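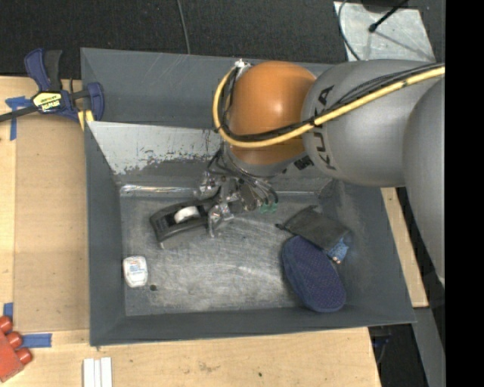
Figure 1. Bin-picking cell, Flalberg site: arm and gripper at a tape dispenser, with other test items in the bin.

Siller Program on Safe Handling Practice
Interim Progress Report to the Wikström Foundation
Submitted Oct 1, 2019

1. Purpose of this report

This report covers work under the second stage of the grant. The stage has one main product, a written code of practice for small robot cells in which an arm picks mixed household and office items from a bin. The code is intended for laboratories and workshops that operate a single arm on a table and have no safety department of their own. It supplements the safety standards and legal duties that already apply to such sites and does not replace any of them.

2. Status of the code of practice

Draft 3 was completed in September and is now in use at Flalberg. It contains 12 sections, of which 8 are considered stable. The remaining sections cover cable and hose routing, bin fixing, record keeping, and the return of a cell to service after a fault. These are open for comment until the end of the stage.

The section on access was rewritten after the first review. The earlier draft allowed an operator to reach into the bin while the arm was paused under program control. The current draft requires a protective stop, confirmed at the panel, before any hand enters the bin. Operators reported that the new rule slows the resetting of items. We consider the delay acceptable and have left the rule as written.

3. Trial use at Flalberg

The cell ran 3774 pick attempts under Draft 3. Each attempt was logged with the item set, the gripper in use, and any stop. Logs were checked against the code by a staff member who had not run the session.

Bin fixing. The code asks that the bin be held to the table or stand so that it cannot shift when a finger touches the wall or floor. At Flalberg a bar clamp is used on the bin's edge. The draft does not say how often a clamp should be checked. Operators asked for a clear interval, and we propose a check at the start of each session and again after every 100 attempts.

Cables and hoses. Hoses and wires that follow the arm down to the gripper remain the hardest subject to write rules for. A loop that is too short pulls at the wrist, and one that is too long may catch on the bin rim. Draft 3 gives a general duty to inspect. Reviewers found this too vague. Draft 4 will require that the full range of motion be run at reduced speed after any change to the routing, and that the result be signed in the cell log.

Item sets. The code calls for a mix of rigid and soft items and for a written list kept with the cell. Overlapping items are permitted. Sharp, pressurized, or leaking items are not. Two sessions were set aside during review because the list on file did not match the items used.

Bin surface. Wear on the bin floor is to be recorded by photograph at fixed intervals. No limit for wear has been set, and we do not yet have the data to set one.

4. Record keeping

Logs are held in Zondura, the project's shared record system. Entry of stop events took longer than planned, and a backlog of roughly two weeks built up early in the trial. It has been cleared. The form has been shortened, and the free-text field for the cause of a stop is now required.

5. Variance from the work plan

The outside review of Draft 3 began late. The training sheet for new operators has been moved to the next reporting period so that it can follow the wording of Draft 4. No change to the total budget is requested.

6. Next period

Draft 4 will be issued to the reviewers with a table of changes. The trial at Flalberg will continue under the new draft once operators have signed for it. We ask the Foundation to confirm that the revised date for the training sheet is acceptable, and whether the public version of the code should carry the Foundation's name on the cover.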